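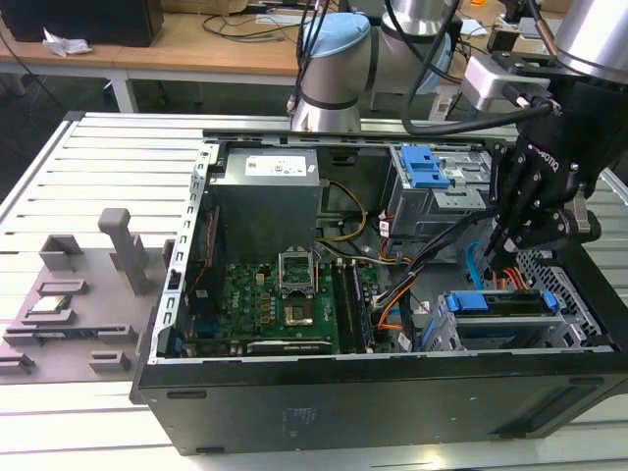

Pourquoi démonter une unité centrale de bureau plutôt que de remplacer la machine entière ? Le boîtier, l'alimentation et les baies de disques restent utilisables bien après que le processeur ou la mémoire ne suffisent plus, et le coût d'un remplacement partiel est inférieur à celui d'un poste neuf.

Rapport de projet — Maintenance et réemploi de postes fixes
Groupe Kellow : Perla Robles, Byung-chul Heo, Bit-na Won
Encadrante : Young-sook Kang
Version remise le 14 septembre

1. Objet du projet

Le projet Kellow porte sur la remise en service d'un lot de 29 tours de bureau cédées à l'atelier Gamdale. Le cahier des charges demandait une procédure de démontage écrite, applicable par un étudiant de première année, ainsi qu'un relevé des pièces réutilisables. Les portables et les écrans du même don ne sont pas traités ici.

Chaque tour a reçu une fiche dans le registre Riludow, tenu par Bit-na Won. La fiche comporte l'état extérieur, la présence ou l'absence de processeur, les modules mémoire trouvés et le type de fixation des lecteurs.

2. Poste de travail

La tour est posée à plat sur l'établi, panneau latéral retiré, ouverture vers le haut. Dans cette position, la carte mère se présente à l'horizontale et un composant qui échappe à l'opérateur reste dans le boîtier. Nous avions d'abord travaillé tour debout ; la lecture des marquages était pénible et deux vis ont été perdues sous la carte.

L'alimentation secteur est débranchée avant l'ouverture, puis le bouton de marche est maintenu appuyé quelques secondes. Le bracelet antistatique est relié à une partie métallique nue du châssis.

3. Disposition interne

Sur la configuration de référence, une machine dont la carte mère porte le marquage DELL, le bloc d'alimentation se trouve au-dessus de la carte lorsque l'on regarde l'intérieur du boîtier couché. La cage du lecteur optique est du côté opposé, avec la baie du disque dur en dessous. Un loquet en plastique bleu équipe la cage optique ; le disque est porté par un support de la même couleur, muni d'une languette de déverrouillage. Ces repères de couleur ont été repris dans la procédure, où le bleu désigne toute pièce manipulable sans tournevis.

La zone la moins commode est celle des câbles. Les fils jaunes et noirs de l'alimentation forment une boucle vers le centre de la carte, et un second faisceau, plus dense, descend en diagonale vers les baies. Le câble SATA bleu passe à proximité de la cage. Un faisceau tiré sans dégagement préalable entraîne ses voisins — c'est la principale source d'erreur relevée par Byung-chul Heo pendant les essais.

4. Procédure retenue

4.1 Relever la position des connecteurs sur le schéma vierge joint à la fiche.
4.2 Débrancher le câble SATA côté disque, puis côté carte.
4.3 Presser la languette bleue et sortir le support de disque.
4.4 Débrancher les connecteurs d'alimentation de la carte en agissant sur le clip, jamais sur les fils.
4.5 Retirer les modules mémoire présents et les ranger en sachet antistatique.
4.6 Contrôler le support du processeur.

Pour l'étape 4.6, le cadre de maintien est relevé et la surface de contact examinée à la loupe sous lumière rasante. Aucun objet ne doit entrer dans cette zone, pinceau compris. Un contact plié entraîne le classement de la carte en catégorie C (pièces seulement). Le cadre est rabattu avec son cache dès la fin du contrôle.

5. Essais

La première version de la procédure a été soumise à Hye-jin Woo, extérieure au groupe. Le démontage complet lui a demandé 70 minutes, dont une part importante pour dégager les câbles. L'ordre initial plaçait le retrait du disque après celui des connecteurs d'alimentation ; l'inversion des deux opérations libère le passage vers la partie basse du boîtier. La version décrite au point 4 intègre cette correction.

Le budget du projet était plafonné à 100 euros, consacrés aux sachets, à la pâte thermique et à un jeu d'embouts. Le support de rangement des vis, nommé Pyo dans nos notes, a été fabriqué avec des chutes de l'atelier.

6. Limites

La procédure suppose un boîtier à fixations sans outil. Elle ne convient pas aux tours à baies rivetées, pour lesquelles la carte doit sortir avant le disque. L'état des condensateurs a été jugé à l'œil, sans mesure. Les blocs d'alimentation n'ont pas été ouverts et leur tension n'a été vérifiée qu'à vide.

Une seconde série d'essais est prévue en octobre avec deux opérateurs débutants. Le schéma vierge sera redessiné à cette occasion, le repérage des connecteurs de façade étant encore trop petit pour être annoté à la main. La fiche 1318 du registre, incomplète, sera reprise au même moment.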